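Lodhi Fold Stroller

The Lodhi is a one-hand-fold stroller from Momance for babies from six months. The seat reclines flat for naps, and the canopy comes down to the footrest. Tested over 2,000 folds.

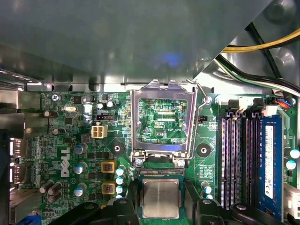
In the box

Frame, seat, canopy, rain cover and cup holder. The wheels clip on — no tools needed. The parent tray is sold separately. 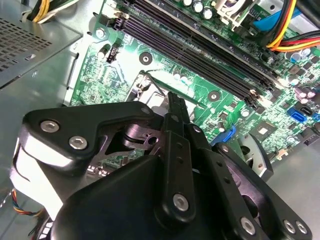
Inside a desktop computer, with the green motherboard.

Care

Wipe the frame with a damp cloth. Seat fabric is machine washable on cold. Spare wheels ship from May.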